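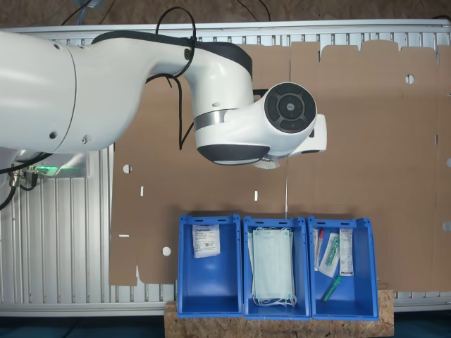 A reader of the last edition wrote to complain that this chapter took too long to name the best gripper. She had gone through it twice, she said, looking for the name, and had found only questions about what she meant to pick up. She has been thanked, and the chapter has been made slightly longer.

Chapter 5
Comparing Grippers Fairly

In Chapter 4 you mounted an arm, connected it, and persuaded it to go to the same place more than once. An arm that goes reliably to the same place with nothing on the end of it is a very expensive pointer. In this chapter we give it something to hold with, and then face the awkward matter of deciding whether that something is any good.

Catalogs will offer to settle the matter for you. A gripper catalog lists force, stroke, weight and speed, all measured honestly, and almost all measured on a rigid block. If you are in the business of moving rigid blocks you may skip to Chapter 6 with our congratulations. Most of the objects people want moved are less cooperative. They fold or roll, and some come wrapped in film that slides over whatever is inside, so that the gripper has an excellent hold on the wrapper and no opinion about the contents.

The running case in this chapter is a sorting bench for small medical supplies. Sealed packets go in one bin, disposable face masks in another, and a third takes the mixed items: swab tubes, a slim capped tube, a small box. We chose these goods for their bad manners. A box has flat sides and will forgive nearly any pair of fingers. A pleated mask has ear loops, and an ear loop will attach itself to anything in the room. A packet is nearly flat, which means that the fingers must get down very close to the table before there is anything to close on. A tube is pleasant enough to hold and tends to leave if you approach it from the wrong side.

By the end of the chapter you should be able to write a test plan for two grippers on the same arm, run it without quietly favoring the one you like, and report the result in a form that another lab could disagree with.

5.1 What counts as a success

Teams new to this work spend a week on their hardware and a minute on their definition of success. Then they run the trials, and around the third odd result someone says "well, it sort of got it," and the definition begins to move. It moves in the direction of whoever is holding the clipboard.

Write the definition down before the first trial. For the sorting bench ours reads as follows:

A trial is a success if the object leaves the table, travels to the bin assigned to it, and comes to rest fully inside that bin, with no help from a human hand.

Every clause was paid for. "Leaves the table" was added after a packet was pushed to its destination like a hockey puck. "Comes to rest" was added because of tubes. "Fully inside" settles the question of a mask hung over a rim, which took up most of an afternoon at Gristden, where this bench was first used for teaching, and which was argued with more feeling than the mask deserved. The last clause sounds unnecessary until you have watched a tired student nudge something with a fingertip and then look at the ceiling.

Notice that the definition covers the release as well as the grasp. Beginners score the pick and treat the place as gravity's problem. But a finger pad sticky enough to lift thin film may be sticky enough to keep it, and a gripper that cannot let go has done half the job. Score the two stages in separate columns. When you compare fingers later you will often find that what one pair gains in the first column it gives back in the second. 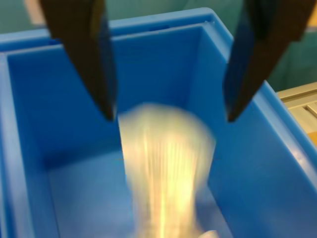

How many trials does each gripper need on each object? We use 40, which is enough to separate a good gripper from a poor one and too few to separate two good ones.

That answer disappoints people, who would like to run 5 and go to lunch. Five trials will tell you whether the cable is plugged in. Suppose gripper A succeeds four times out of five and gripper B all five. The whole difference between them is one attempt, and that attempt may have been the one where somebody leaned on the bench. Run the same pair for 40 trials each and you start to see what sort of failures they have, which is usually worth more than the rate.

Some labs insist on 100. We have no quarrel with them beyond a mild envy of their schedules. If your two grippers remain close after 40, go on to 80, and if they are still close after that, consider the possibility that they are equally good and choose the one with the easier screws.

5.2 Holding everything else still

A comparison of two grippers is supposed to vary the gripper. In practice it also varies the person setting out the objects, the position of the camera, the state of the finger pads and the version of the controller software, which will have updated itself overnight as a kindness.

The remedy is dull and consists of a list. Before each block of trials, check the following and write down that you checked.

Arm: same mounting, same speed limit, same starting pose.
Controller: same software version, same closing force or current limit. If the two grippers need different limits, record both and explain the choice in your report.
Camera: same height and angle. Put tape under the feet of the stand, and a note on the tape.
Objects: same batch, replaced on a fixed schedule. Film that has been pinched repeatedly is a different object from film fresh out of the carton.
Bins: same positions, emptied to the same level. A full bin is a shallow bin, and flatters everyone.
Order: alternate the grippers in blocks. Never run all of A in the morning and all of B after it.

The last point is the one most often dropped, for the understandable reason that changing a gripper is a nuisance. The Okoro course notes recommend blocks of five as a compromise between statistics and the patience of whoever owns the hex key. If you test all of A first, then B inherits a bench that has been tuned, a stock of worn objects, and a team that has finally learned what it is doing. You cannot say afterward which of these helped.

5.3 The trouble with film

Our standard first object is a packet in thin printed film. It weighs very little, and there is no gripper on the market too weak to lift it. It fails for other reasons. The film gathers when it is squeezed, so the shape held by the fingers is different from the shape the camera saw a moment earlier. Any code or label on the packet goes along with the film. If the plan was to pick first and read the label afterward, the label may by then be on the inside of a crease.
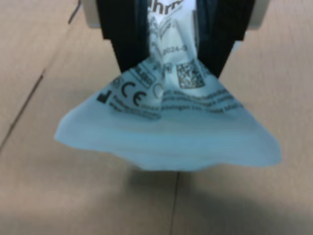
Figure 5.1 A film pouch pinched between two fingers, clear of the table. Note the square code.

Three measurements are worth taking on film in addition to plain success. The first is spread: how far the free part of the packet reaches on either side of the fingers while it is carried. Spread decides how wide a bin must be, and it is easily forgotten by those who measured the packet lying flat. The second is sway, the sideways swing when the arm stops. Sway can be cured by slowing down, at a cost you should also report. The third is readability, meaning whether the code can be scanned while the packet is in the grip. Record it as a plain yes or no from the scanner. Your own ability to make out the printing with your head on one side is of no interest to the database.

Finger shape matters here more than finger force. Wide fingers with flat faces hold a broader strip of film and tend to limit sway, but they need a broader strip to hold, and must find it. Narrow tips will get under an edge that wide ones ride over. The Mulwood fingers used in the worked data at the end of this chapter are wide, the Nunadex fingers are narrow, and each set comes with a leaflet explaining that the other kind is a mistake.

Resist the urge to raise the closing force when film slips. More force on film usually makes a tighter crumple, and the packet comes out of the bin looking as if it had been mailed. If the object is sterile goods, a damaged seal is a failure even when the robot has done everything asked of it, and your definition from Section 5.1 should be amended to say so before you begin.

5.4 Setting up the bench

You need less than you may have been told. An arm, a firm base, a work area the camera can see, and containers with known positions will carry you through every procedure in this chapter. Fancy fixtures can wait until the data ask for them. A flat sheet of cardboard makes a respectable work surface over a slotted frame, provided it is fastened down and you record it as part of the setup, since a finger that touches cardboard gives it a little and a finger that touches metal is given back the whole of it.

Route the cables before you program anything. Move the arm by hand or at low speed to each bin in turn and watch the slack. A cable that pulls on the wrist during one particular reach will show up in your results as a mysterious weakness for one particular object, and you will write a paragraph explaining it.
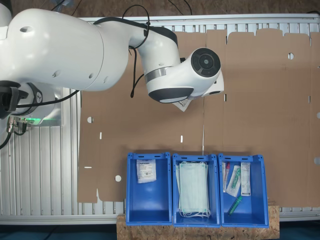 One technician at Gristden maintained that the bins should be moved at random between blocks, to stop students from tuning the arm to three lucky spots. It was a fair point, and in the October session we tried it. The success rates dropped for both grippers, the students dropped with them, and the log filled with objects delivered perfectly to where a bin used to be.

We have since settled on fixed bins for the first comparison and moved bins for the second. Keep the two sets of results apart. The first is a statement about grippers. The second mixes in the camera, the calibration and the care taken by whoever typed in the new positions, and it belongs with the material in Chapter 6.

Before going on to the worked data in Section 5.5, set up a log sheet with one row per trial and columns for block, gripper, object, pick, place and remarks. Make the remarks column wide.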